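The drawer by the back door
2022-11-29

I've been meaning to write about the drawer by our back door for a long while now, and since it rained all day and the bread dough was taking its sweet time, I finally sat down and emptied the thing onto the kitchen floor. You know the kind of drawer I mean. Ours came with the house on Latholm Street, and I do believe some of what was in it came with the house too (there was a key for a lock we've never owned, and a receipt from Moller Hardware for 3 hinges and a tin of putty).

My grandmother kept a drawer like that, only hers was tidy. String wound on cards, rubber bands around an old jar, buttons sorted by color. She never bought a paper clip in her life as far as I know. They came into the house on letters from the bank and went straight into a cough drop tin, and when we were little and bored on a Sunday she'd hand us the tin and let us make necklaces out of them.

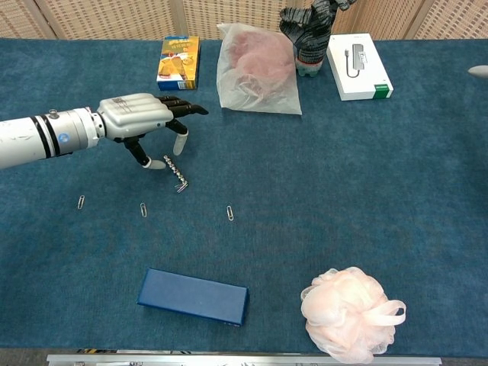 I still save every bit of string that comes through the door, and I got that from her. What I did not get is the winding-on-cards part, so mine lives in one enormous knot with a shoelace in the middle of it. I spent most of an hour on that knot with a cup of tea going cold beside me, and oh, I enjoyed it! There's something so restful about a small job that doesn't matter to anyone.

Anyway, things have homes now. The batteries went into an old Radebe cookie tin, the birthday candles moved to the baking shelf where they should have been all along, and the little screws are in a jam jar until I find a jar with a better lid. I kept the mystery key, of course. I tried it in the shed and the cellar door and even the piano, and then I put it right back where it was.

I had planned to do the linen closet next, but that may have to wait until March, when the light's better and I'm feeling braver. The dough did rise in the end, by the way. It's in the oven as I type this, and I've got to go and check on it.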